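Home Reviews Air at Home Water Guides About
Search this site Go
Filed under: Air at Home, Monitors & Meters

The Dabbas home air monitor, after a long spring and summer

By Lena Kubiak

I have wanted an air monitor in the house ever since the year the smoke came down the valley and sat on us for most of a week. Back then I did what everybody on our street did, which was to sniff at the back door in the morning and decide whether it smelled worse than the day before. My nose is not a scientific instrument (my husband would say it's barely a nose), and I wanted something that would give me a number for the fine dust, the stuff small enough to get down deep in your lungs. So in March I bought the Dabbas, and it has been running ever since.

It's a plain thing, squat and gray, with a little screen on the front and a fan inside that you can hear if you put your ear right up to it. It reads fine particles and carbon dioxide, those 2 and nothing else. I was a bit put out by that at first, having looked at the Avico, which also claims to read cooking gases and paint fumes and gives you a colored ring that glows. My friend Randa Hourani has the Avico and loves it, and I borrowed it to run next to mine. They agreed well on dust. On everything else the Avico mostly told me it was unhappy, in orange, and I never did find out what about. 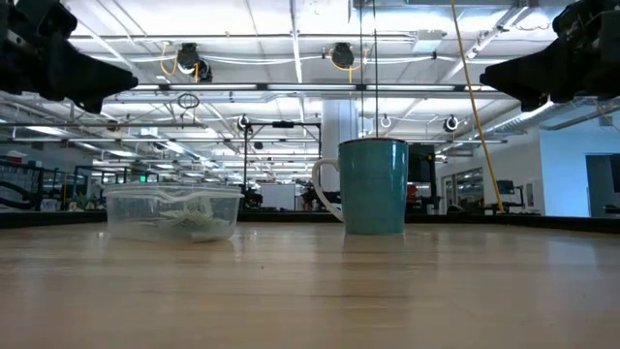 Setting up took me most of a cup of coffee. You plug it in, leave it alone while it warms up, and then choose a spot well away from windows, vents and the stove, at the height where you do your breathing. The booklet is good on this point and I wish it were printed bigger. A tabletop is fine, and a pale butcher-block one with a clear food container toward the back of it is as good a place as any, so long as there's open air around the monitor and nothing crowding the slots on the sides. I had mine on a bookshelf to begin with, wedged between the atlases, and the readings were so calm and lovely that I ought to have been suspicious. Once I moved it out into the open they came up to something more believable.

Now, the numbers themselves. On a quiet morning the dust figure sits down in the single digits. Frying onions sends it up in a hurry, and the first time I seared a piece of fish with the fan off I saw it go past 100, and I stood there with the spatula feeling like I'd been caught at something! We had always thought of bad air as something that came from outside, from the highway or the old works at Illisside, and some of it certainly does. I can see the highway in the evening readings when the wind is wrong. But the tallest spikes we had all summer were ones I cooked myself. I run the range hood every time now, even for toast, and I shut the bedroom doors before I start.

The carbon dioxide side turned out to be the part I use most. With the bedroom closed up overnight it climbs to 2,000 by the time the alarm goes, and I'd wake up feeling like a wet sock. We sleep with the door ajar now and crack the window for a while before bed, and it stays a good deal lower. Whether I feel better because of the air or because I'm pleased with myself, I couldn't tell you.

A few grumbles. The screen is too bright at night and the dimmer only has 2 settings, bright and slightly less bright. The app wants you to make an account before it will show you last week's graph, and then it logs you out whenever it feels like it — I have typed that password more often than my own phone number. The fan pulls in dust over time (well, it would) and the booklet says to vacuum the intake gently with a soft brush, and I'd put a reminder on the calendar for that, as mine had a little felt jacket on by June. And very damp air fools it. On foggy mornings it will show you dust that the county's monitor over at Bromness doesn't see at all, so if the fog is in, wait for it to lift before you start worrying.

It also won't clean anything, which sounds silly to say, but my sister asked. It only tells you. You still have to get up and open the window, or close it, and on smoky days you'll want a proper purifier in the room where you spend the most time.

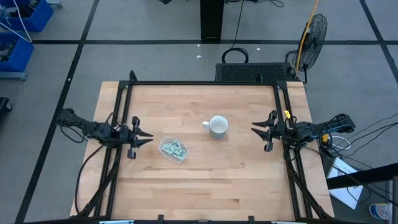 Georges Majali wrote in to say that he has had the same monitor for two winters and that his began reading high all the time, day and night, until he cleaned the intake, after which it settled right down. He also thinks I'm too easy on the app. He gave up on it altogether and keeps a pencil and a pad next to the monitor, and he says the habit of writing the number down has taught him more about his wood stove than any graph did.

I like that very much, and I may steal the pencil idea for the winter. He's right about the app too, and I've been told by Loredana Bortolotti, over our back fence, that the newest update made it worse.

So would I buy the Dabbas again? Yes, I would, and I'd spend the first few days just moving it from room to room before deciding anything. If you rent, or you live near a busy road, or somebody in the house has asthma, I think it earns its spot. If you mostly want to know whether to go for a run, the free readings from your nearest public monitor will do you fine. I'll add a note here once we've had the stove going for a while and I've seen what that does to the evenings.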